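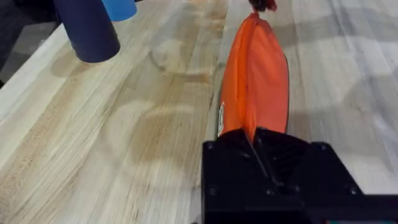 Workshop notebook, August

Morning, chapter three of the Yeon memoir

Back at it a bit after 9:30 with a big mug of coffee and the edition Elstead sent over, 220 pages and very small type (my eyes!). We have six chapters to translate for the sample and I'm on the third, the one where the author moves to Yeon at nineteen to teach and can't follow a word anyone says to her at the market. I love this chapter. It's also driving me up the wall.

The trouble is the landlady. In the original she speaks the old valley dialect and the narrator writes it down the way she hears it, half wrong, and then over the chapter the spelling slowly gets better as her ear does. By the last page the landlady's lines are perfectly clear and you've hardly noticed it happening. Lovely trick, and I have no idea how to bring it over.

What I've tried so far:

Broken English for the landlady. Awful. She sounds stupid and she's the sharpest person in the book.

Leaving her first few lines in dialect with no gloss. Better, and it puts the reader in the same spot as the narrator, but there are four of them on one page and my own eye started skipping.

Words run together, the way you hear a language you don't know yet – "youllwantthebluebowl" and so on, with the spaces coming in one by one. I typed up the first two scenes like this and read them out loud in the kitchen. I think it works. It does look a little cute on the page, so maybe only for the first scene, then loosen it fast.

Going with the third for now. If anyone in the group hates it, write in the margin of the shared draft, please, and put your initials so I know who to argue with.

Word count at lunch: 300 new ones. Slow, but the bowl scene is done. 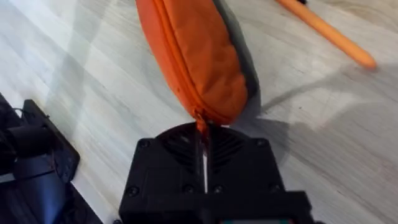
Afternoon, checking against the Orell version

There was an earlier translation, done for the Orell series and out of print for ages. I'd been putting off looking at it until I had my own draft down. Today I gave in and read the matching chapter. The whole chapter runs to more than 4000 words in theirs and mine is shaping up a good bit shorter, so I went hunting for what I'd dropped. Mostly nothing! They explain a lot. Every festival gets a little clause telling you what it's for, and the soup comes with its ingredients. I can see why they did it, readers then had no way to look things up, but it makes the narrator sound like a tour guide when she's supposed to be lost.

Two places where they caught something I missed:

The "short road" is a nickname for the cemetery path. I had it as a shortcut. So the landlady's joke about taking the short road to see her husband went right past me. Fixed, and I felt a bit sick about it.

The verb in the letter home is the polite form, to her own mother. Orell has "I beg to inform you," which is too much, but the stiffness matters. Mine now reads "I write to let you know." Still thinking.

One place where I'm sure they're wrong: the train. They have her arriving at night. The light in the original is going up the wall, and the bakery is opening. It's morning.

Still open

The title of chapter three. One word in the original, means both "lodger" and "the one who stays." I've got "The Lodger" as a placeholder and I don't like it. "Staying" is the best I've come up with.

Ask the Previmby library if they'll scan the first magazine printing. The paragraph about the flood reads like something was cut out of it, and the magazine might have the longer text.

Footnotes: Elstead says none. Fine by me, but then the river song needs to rhyme, or at least bounce. Tried it twice, both terrible, left them at the bottom of the draft file for anybody who wants a laugh.

Stopped at 5:15. Tomorrow the letter again, then the song.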